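4.2 Updating a Miranda handset to Colano 2

1. Check the model number under Settings, then Device. The Miranda 645 is listed as supported. So is the 68, though we would wait before trusting that.

2. Back up to a computer. The built-in backup claims to save everything, but it skips message attachments.
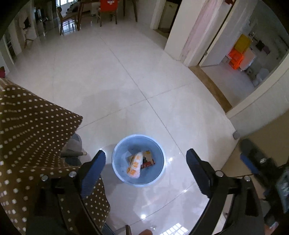 Saltalbridge Device Support Team

3. Plug in the charger and tap Install. Ignore the "minutes remaining" figure.

4. If error 894 appears, restart and try once more.

Caution: you cannot go back to the old version afterwards, whatever the Mulesska forum says.

Note: the promised battery savings did not show up on our own handsets.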